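Industria · Automatización y robótica
Viernes, 21 de febrero de 2020
14 comentarios · Compartir

Enseñar con la mano: la demostración directa vuelve al taller

En Jodcombe, la programación de una celda pequeña empieza sin teclado. El operario sujeta el brazo por la muñeca, con los motores en modo de compensación de gravedad, y recorre la trayectoria completa: aproximación, agarre, elevación y depósito. El controlador registra la posición de cada eje 120 veces por segundo. La pieza de prueba es un disco con taladros, y la tarea consiste en recogerlo de la mesa y entregarlo orientado.

El método convive con la teleoperación. En ese caso el operario maneja un brazo maestro y el robot replica el movimiento a distancia, con lo que las manos no aparecen en las imágenes de la cámara de muñeca. Jozefína Jurčo, responsable de ensayos en Prusitz, prefiere esta vía para los agarres finos. «Al guiar el brazo se fuerza la muñeca sin querer, y esa fuerza queda en los datos», explica.

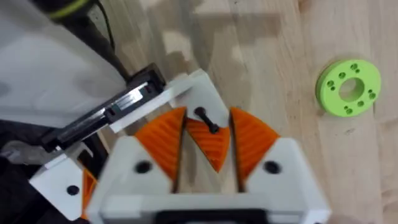
El coste es el tiempo. La serie de Jodcombe suma 1058 demostraciones, de las que 215 se descartaron en la revisión, casi siempre por pausas largas antes del cierre de los dedos. Una pausa de 2 segundos basta para que la política aprendida se detenga en el mismo punto – y no siempre reanuda el movimiento.

Dvořáček, que suministra el software de registro, recorta esas pausas de forma automática desde septiembre. Jurčo desactiva la función cuando la orientación del disco es dudosa: ahí el operario se detiene a corregir, y la corrección interesa.

Queda pendiente la comparación con Hidness, la segunda planta, donde la mesa tiene otra altura y habrá que repetir la calibración de la cámara antes de grabar.

Utilizamos cookies propias y de terceros para elaborar estadísticas de uso. Aceptar · Configurar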